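Cables, and the small chair I can't stop thinking about

I have a thing about cables. My mother wound hers around her elbow, I was taught over-under by Huguette Caron in a freezing theater basement, and I still can't walk past a messy table without wanting to start at one end and work my way down. So when Friederike Hollmann asked if I'd like to spend a day in July looking at how other people run their wires, I said yes before she'd finished (she brought cake, too!).

Friederike sorts hers by color, and she's strict about it. Green goes with green, red gets bundled, and black – well, black is everybody's problem, because everything comes in black. Her labels are from Thiele, 60 to a roll, and she writes on both sides. I copied that the minute I got home and I've already used up 21.

My own rule is to leave slack. A wire pulled tight looks great for a week and then you want to move something two inches and you're on your knees swearing. Loops are fine! Loops are friendly. I'd take a big lazy loop over a neat straight line any day, and Friederike and I argued about it right through lunch.

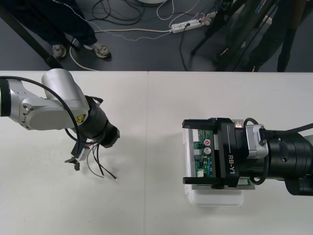
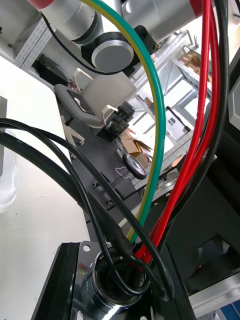
Second photo: green with a yellow stripe, a bundle of reds, and the little chair with its white backrest.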